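Terreno de terra batida levanta poeira na época seca: que tratamento é admissível num espaço de uso coletivo? 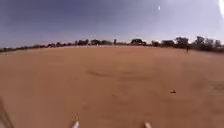
Contexto e pedido de esclarecimento

Publicado por Kristine Layug
3 de fevereiro de 2026

Prezados membros da comunidade,

Dirijo-me a este espaço na qualidade de secretária da Associação de Moradores de Belmonte, entidade que detém, por cessão de uso, um terreno plano destinado a feiras, festas religiosas e estacionamento eventual. O solo é de terra avermelhada, sem qualquer revestimento. Durante a estiagem, a circulação de veículos levanta poeira em quantidade suficiente para motivar reclamações das residências vizinhas, e em dezembro recebemos duas notificações por escrito.

A diretoria examinou três caminhos. O primeiro é a umectação periódica com caminhão-pipa, que já praticamos e cujo efeito dura poucas horas. O segundo consiste na aplicação de um produto supressor de poeira; a empresa Zamton apresentou-nos proposta comercial, sem, contudo, anexar ficha técnica. O terceiro seria a execução de uma camada de solo-cimento na faixa de entrada, com 200 metros de extensão, que um associado sustenta poder ser feita em regime de mutirão.

O termo de cessão veda a "impermeabilização permanente da área". Não sabemos se o solo-cimento se enquadra nessa vedação, nem se o supressor químico exige autorização ambiental. Agradeço antecipadamente qualquer orientação fundamentada, em especial de quem já tenha conduzido processo semelhante.

Respostas

Publicado por Ultham

Prezada senhora,

Convém separar a questão jurídica da questão técnica, pois a primeira pode tornar inútil a discussão da segunda.

Quanto ao termo de cessão, a expressão "impermeabilização permanente" costuma alcançar asfalto, concreto e pavimentos assemelhados. O solo-cimento compactado reduz de modo considerável a infiltração da água e não se desfaz com facilidade. Em minha avaliação, o órgão cedente teria bons argumentos para considerá-lo incluído na vedação. Recomendo que a associação protocole consulta formal antes de qualquer despesa, descrevendo a largura e a espessura pretendidas e juntando um croqui da área. A resposta verbal de um servidor, por mais cordial que seja, não produz efeito algum se a gestão mudar.

Quanto ao supressor, a categoria reúne substâncias muito distintas: sais higroscópicos, como o cloreto de cálcio e o de magnésio, derivados de lignina, emulsões asfálticas e polímeros. Os sais retêm a umidade do ar e funcionam mal em clima muito seco; além disso, podem ser carreados pela chuva, prejudicar a vegetação próxima e favorecer a corrosão de peças metálicas. As emulsões exigem cautela maior onde haja poço, nascente ou curso d'água nas imediações. A proposta sem ficha técnica não deve sequer ser submetida à diretoria. Solicitem, por escrito, a composição, a dose por metro quadrado, o intervalo de reaplicação e a ficha com dados de segurança. Com esses papéis em mãos, o órgão ambiental municipal poderá informar se há necessidade de autorização. As exigências variam de um município para outro, e eu não arriscaria uma afirmação geral.

Existe ainda uma alternativa que a senhora não mencionou: o revestimento primário com cascalho ou brita graduada, limitado à faixa de entrada. A superfície permanece drenante, o material pode ser retirado ao término da cessão e a maior parte da poeira provém justamente do trecho onde os veículos aceleram e freiam. Uma camada de 12 centímetros, bem compactada e com leve abaulamento para o escoamento lateral, atende ao tráfego leve. Para caminhões de montagem de palco será preciso avaliar o subleito.

Por fim, fixem limite de velocidade interno e sinalizem-no. A medida tem custo muito baixo e reduz a emissão de poeira desde o primeiro evento.

Publicado por Cement

Fizemos solo-cimento no pátio da nossa paróquia e ficou muito bom. O segredo é peneirar bem a terra e não economizar na compactação. Não houve problema com a prefeitura, mas o terreno era próprio. Recomendo.

Publicado por Kristine Layug

Agradeço as duas manifestações.

Ao participante Cement, registro que a propriedade do terreno altera substancialmente o caso, ainda que a observação sobre a compactação tenha sido anotada. Poderia informar se foi feito ensaio do solo antes da definição do traço?

Ao participante Ultham, informo que a consulta ao órgão cedente será redigida nos termos sugeridos — com croqui e indicação de espessura — e que a proposta comercial foi devolvida à empresa para complementação. Há um poço em propriedade lindeira, circunstância que eu havia omitido e que nos leva a afastar desde já as emulsões. O cascalho será levado à próxima assembleia.

Publicado por Ultham

A existência do poço é informação relevante e deve constar da consulta. Sugiro verificar também a distância entre ele e a faixa de entrada, bem como o sentido de escoamento das águas pluviais, que pode ser observado sem equipamento algum durante uma chuva forte. Se a água correr em direção ao poço, eu estenderia aos sais a mesma restrição aplicada às emulsões.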